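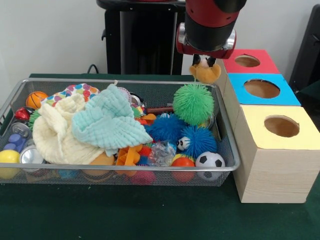
Figure 3. The arm with a small plush toy held over the mixed basket. The boxes with coloured tops stand to the right.

4.2 Picking from a mixed basket

Soft items are the main source of error in cluttered picking, so the Erkero test places cloths and hard toys in the same basket. A run ends after 60 attempts or when the planner finds no grasp above its threshold. We carried out 12 runs with each planner. The baseline was the Ultska planner, trained on 3000 labelled grasps and used without changes.

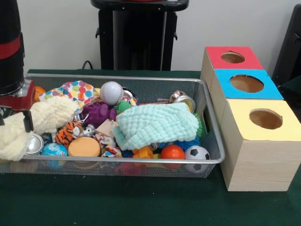

Both planners choose a point from the depth map, but ours also scores how likely the item is to fold or drag its neighbours. Cloths score badly on this measure and are usually left until later -- the order is not fixed by hand. Across all runs we logged 173 failed grasps, and most of them involved cloth. Balls failed less often, though smooth ones sometimes rolled as the fingers closed.
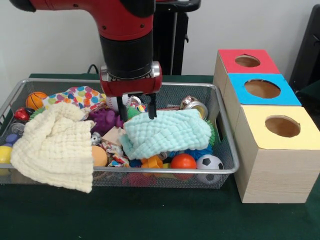
Stamatopoulos objects that a planner which puts off the cloths may only be moving its failures to the end of the run, and would prefer a fixed order for both methods. We report results by attempt number in Section 4.3 for this purpose. The Skamusex gripper settings were the same throughout.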